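The wire shop in Bokthorpe wants a robot that can sort scrap by color. It has been trying to get one since September, and most of the work so far has been done by a person sitting in a chair.

Monique Chevalier holds a lever in each hand. When she moves the left one, the left arm moves with it, and when she squeezes the grip, the gripper closes. Everything the arms do is recorded along with the views from their cameras. The recordings go to a learning program, which tries to work out how to do the same job without her.

"People expect me to write instructions," she said. "I just do it over and over and the machine keeps a record."

Her employer, Relthorpe, has 2357 recordings of cable and wire work. Chevalier made a large share of them. She came from Bouvier, where she spent two years soldering harnesses by hand, and she says the habit of looking for the loose end first has carried over.

A session is 40 attempts. Then she gets up, walks the length of the building and starts again. Bad attempts are marked and kept in a separate folder. Slow ones stay in, which was argued over for a while. The engineers in Berley wanted only clean, quick runs. Chevalier thought the program should also see a person miss a wire and go back for it, and they agreed to try it her way through the end of the year.
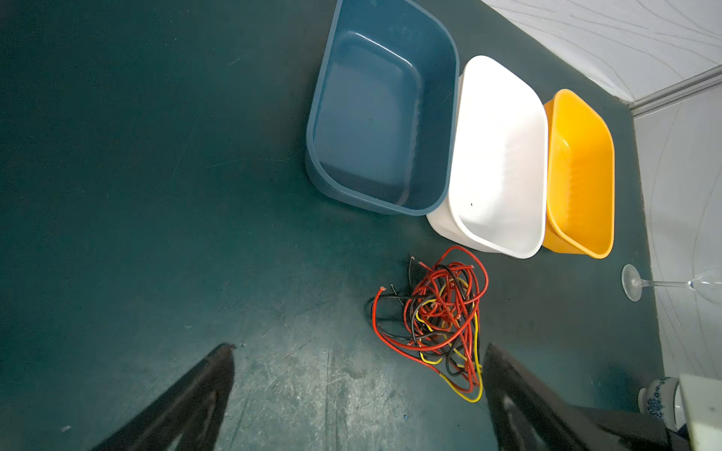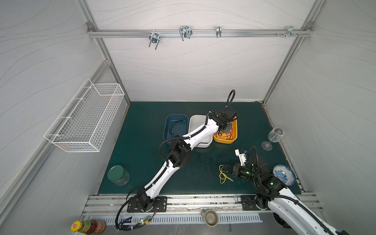
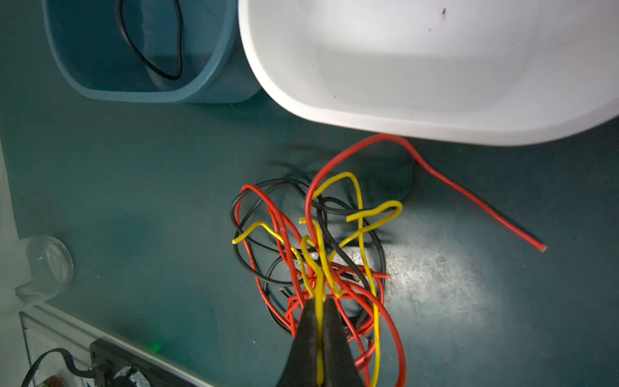
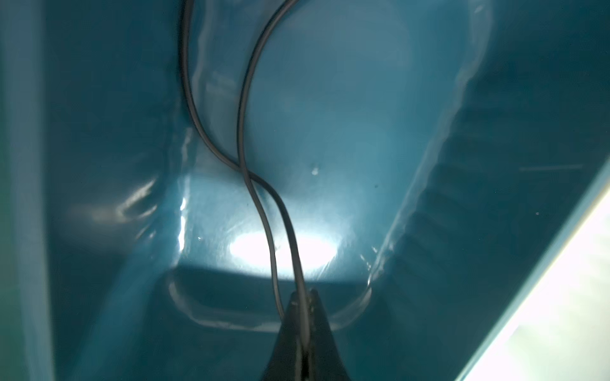 Wire is hard to teach because it never lies the same way twice. A box has corners, and a program that has learned one box can usually manage the next. With a heap of red, black and yellow wire, pulling on one piece moves the others, and the end she wants may be under three loops of something else. Chevalier's method is to pinch a single yellow wire where it stands clear of the tangle and close both fingers on it before she does anything more. She has no sense of touch through the levers, so she goes by the camera near the gripper. The basins give her trouble of another kind. Shiny plastic throws back the overhead lights, and a dark cable crossing a bright patch can be hard to follow on the screen. She has learned to wait a moment and look again before closing the grip.

The program's own attempts are run in the evening, after she has gone home. She reads the results with her coffee and picks the next day's work from them. Lately that has meant a lot of black wire.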